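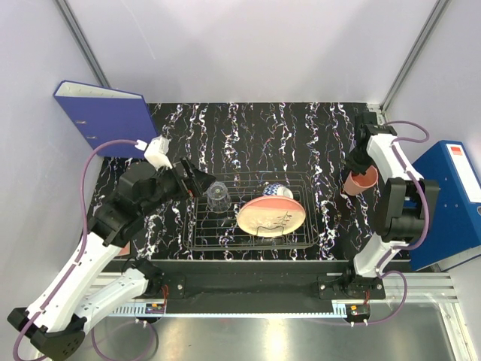

Glass, plate and patterned cup in the wire rack

We went to the open day at Najafi on March 16, 2022, mostly for the tableware. Najafi has the long brick building on the river side of Nernport, two stops past the ferry landing, and opens its doors to visitors once in spring and once in December. The December day was full before we heard of it.

The bus from Fudurberg takes longer than the timetable says. We got there after the first group had gone in and were given stickers for the second. Coats go on a rail by the door, bags stay with you. There is no charge, but you do have to sign in, and the line for that was the slowest part of the morning.

The front rooms cover storage and shelving. I looked at a set of stacking shelves for a kitchen the size of mine and wrote down the code, 290, to ask about later. The person at the desk said it comes in two depths and that the deeper one will not fit behind a standard door. I would have liked to see both put up, but only one was on the floor.

The dish rack was in the next part of the building, and I spent longer there than anywhere else. It is a plain rectangular rack in thin dark wire, with a raised rim and closely spaced bars across the bottom. I have been looking for something like it since our old one rusted through. Ours had wide gaps, and small glasses tipped over every time. With the bars this close together I expect a glass would stand better upside down, as the faceted one was.

The plate I liked best has a salmon-pink band, a cream-yellow area and a dark sprig with small leaves. It was propped upright against a curved wire holder. The white cup behind it has a blue geometric pattern. None of it matches, and that suited me fine – our cupboard at home is the same. I asked if the sprig plate was sold singly and was told to try the shop in Clelbridge.
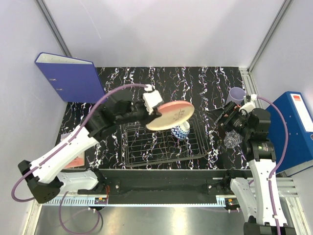 Pinkish-peach plate above the rack, blue-and-white bowl below

The small bowl with the zigzag sort of pattern is a good size for rice or soup. The purple cup is plastic, a soft lavender shade, and would do for a picnic or for children. The clear faceted cup looked nice in the light. The tabletop has a busy squiggly pattern in white, pink and blue on black, and I would not want it in a kitchen. You would never find a dropped teaspoon.

Lunch was soup and bread at long tables, paid for separately. The soup was good and the bread ran out. There were nine of us at our table and most had come for the shelving.

In the afternoon there was a talk on packing breakables for moving house. It ran over and the chairs were hard. The one tip I wrote down was to pack plates on edge and fill the gaps with paper.

The 192 bus goes back from the stop across the road, not the one you arrive at. The last one leaves before the doors close, so check the time when you sign in.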